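Chopsticks, part two: the insertion problem

Jul 31, 2024

Quick one, I have a train to catch and a half packed bag. But I promised Kelechi I'd write up the chopstick stuff before I forget what we did, so. Notes, in no real order.

Short version for people who skim: splitting the task at the moment the tip reaches the rim of the basket helped a lot. Adding more demos of the same kind helped hardly at all. Details below, caveats too.

Background, if you missed the March post. We train a policy on demonstrations recorded with hand-held grippers, no arm in the loop, a person just does the job holding a gripper in each hand. The task is called Gurkitz in our repo (don't ask, Miloslav names things) and it's boring on purpose. Pick up a chopstick, get it upright, put it in the wire basket with the others. Both hands. The kind of thing you do after dinner without looking.

Turns out a chopstick is a horrible object. Long, thin, brown, same color as every other chopstick. Pinch it a little off and it pivots in the pads. And from the wrist view you see the stick nearly end-on for half the motion, so the policy has very little idea how long it is or where the far tip went. 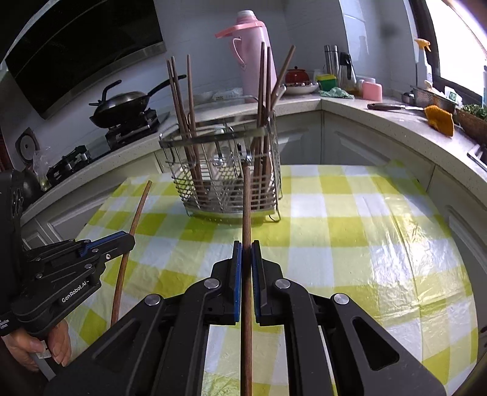 What we tried first

More data. Of course. The first set had 800 demos and the policy did the pickup fine, got the stick more or less vertical, and then fell apart at the basket. It would hover. Or it pushed the tip straight into the wire mesh and kept pushing, which is a great noise to listen to all afternoon.

Kelechi Aliyu's guess was that the demos were too good. People are fast at this. The approach and the drop blur into one smooth motion, and there are almost no frames where the tip is next to the rim and something has to be decided. So the network sees loads of carrying and nearly no aiming. I didn't buy it, I thought it was the resolution of the wrist view. We argued. I lost, mostly.

What we changed

We cut every demo at the point where the tip gets to the basket. Carry segment, insert segment. Then sampled the insert segments 6 times as often during training. Same network, same steps, same everything else. It's a dumb trick and I'm sure somebody has a paper with a nice name for it.

The other change was asking people to stop for a beat before going in. Stick upright in front of the basket, hold, then move. Feels silly when you're doing it. You stand at a table in a kitchen holding a chopstick like a candle.
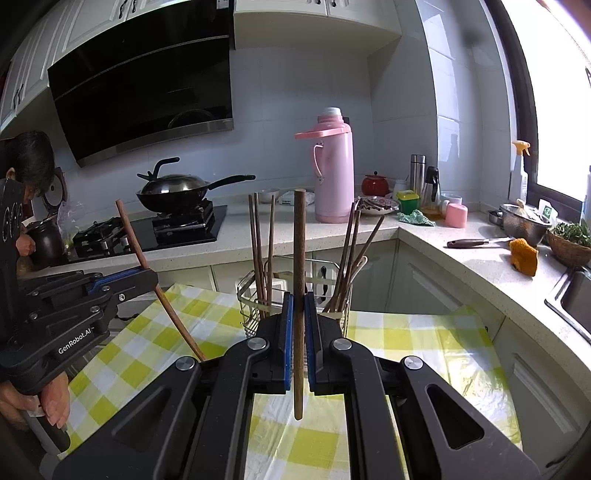
Stick upright in the blue pads, basket right behind it. The second gripper has one too, at a slant.

We also kept the clutter. Miloslav Urban wanted to clear the counters so the background would be the same every time, and I get the appeal, but the last policy trained on a clean counter panicked at a tea towel. So the stove and the thermos and the pots all stay. The tablecloth stays as well, even though it's shiny plastic and the window bounces off it. I checked a batch of failures for glare and couldn't find a pattern. Might be one. Didn't look very hard.

Results

Eval is 20 trials per policy, same start poses, scored by hand. I know that's small. It's what we could get done before everyone had to eat.

Baseline almost never finished an insertion without getting stuck on the mesh. With the resampling it got most of them in. The pause on top of that made it more consistent, though I can't seperate the two properly, we didn't run pause without resampling. Should have. It's on the list.

Where it still fails:

Regrasp. If the stick tilts in the pads after pickup, nothing in the data says what to do about it. The policy carries it crooked and hopes.

Crowding. Once one side of the basket has a bunch of sticks in it, the new one lands against the others and leans. Humans wiggle it. Our demos have hardly any wiggle, see above re people being too good.

Left/right. The second hand is meant to help and a lot of the time it just sort of hangs around. When it does come in it's sometimes in the way of the view. Don't know if that's the policy or the way we recorded.
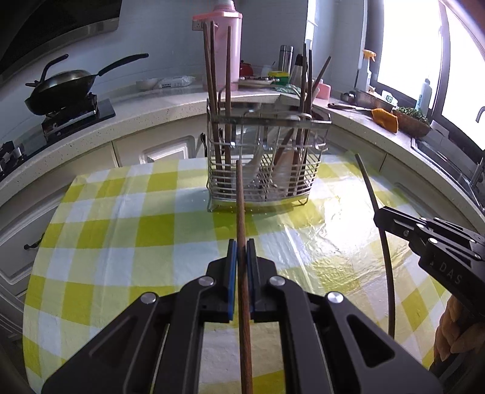 Same table. Second gripper on the right here, lettering on its body.

Stuff I'd do differently

Label the cut point while recording and not afterward. I did the whole set by scrubbing through video and my eyes are gone. There's a small script now, called Doteo, that guesses the cut from gripper speed and then you nudge it. Works OK on the slow demos. On the fast ones it picks the wrong dip half the time, so you're nudging anyway.

Write down who recorded what. We have at least 2 distinct styles in there, one person goes in from above and one tips the stick over the rim, and averaging those is probably where some of the hovering came from. I only noticed because the insert clips were suddenly short enough to watch back to back.

Also, count failed demos as data. We threw out anything where the stick missed the basket. Those were the only recordings with a recovery in them. Argh.

Next up is probably spoons and spatulas, which have an actual head end and a handle end, so the policy will have to care which way up the thing is. Kelechi thinks it'll be easier because they're fatter. I think it'll be worse. No bet placed yet.

Someone asked in the comments last time whether the code is public. Not yet, it's a mess, paths to my laptop all over it. I'll put up the resampling bit and Doteo when I'm back, they're short. Email me if you want the cut labels sooner and I'll send them as they are, typos and all.

OK, train.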